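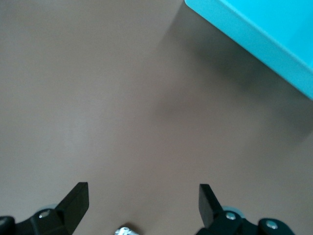 Prova gripper or stay with Bozsik for wrist camera work?

Posted by benchmouse, September 29, 2022

I have two parallel grippers on loan and have to send one back. Both have flat black fingers and both fit my arm with the same adapter plate. The Prova costs 988 with the camera bracket included. The Bozsik costs 330 and you sort out the bracket yourself.

The Prova sales page says its camera position gives "full awareness of the grasp." I'm not convinced. With the fingers wide open I get both tips in view and a lot of bare table between them, fine. But the table is plain beige, the light comes from one side, and a turquoise box up in the corner throws a big soft shadow toward the middle. My detector keeps drawing a second object where the shadow is. Support told me to buy their light ring. Is this a gripper problem, a camera problem, or am I being sold a light ring?

Bent Þorgeirsson

You're being sold a light ring.

I ran the Prova on a Hundstead arm from July until last week and the gripper itself is decent. Backlash was lower than on my Bozsik and it repeated well over 40 cycles, which is as far as I got before I needed the arm for something else, so don't take that as a life test. What I'd question is paying three times the price for a bracket. The view you describe is what any wrist camera gives you when it looks past the fingers at a blank surface. There is nothing out there for it to hold on to, so the edge of a shadow is as interesting as the edge of a box.

Before you spend anything, lock the exposure and white balance. Auto exposure hunts badly with black fingers at the bottom and a pale table everywhere else. Then mask off the fingers and see what your detector does. Then move your lamp, take the same view again and compare. If the second object moves with the lamp, you have your answer and it has nothing to do with either gripper.

A ring on the wrist brings its own trouble anyway. I tried one and got a bright patch on the finger pads that the detector liked even more than the shadow.

tallow_and_tin

get the cheap one. I have 2 of them and they both work. I printed a bracket, it wobbled, I printed it thicker, now it doesn't

also put something with a pattern on the table, wrapping paper, whatever

Prurlow_user

I would be careful with the advice to go cheap. The price gap looks silly until you swap fingers. On the Bozsik I had to redo the camera calibration every time I touched the finger screws, as my homemade bracket shared them. If the Prova bracket mounts on its own, that could be worth money to you. I haven't owned one, so check which screws hold what before you believe me or the brochure.

I also don't agree about wrapping paper. It gave me a detector that worked on wrapping paper.

benchmouse

Locked the exposure and moved the lamp over to the other side. The second object moved too. The bracket question is still open, I need to take the Prova apart to see, and I'd like to read the loan agreement first.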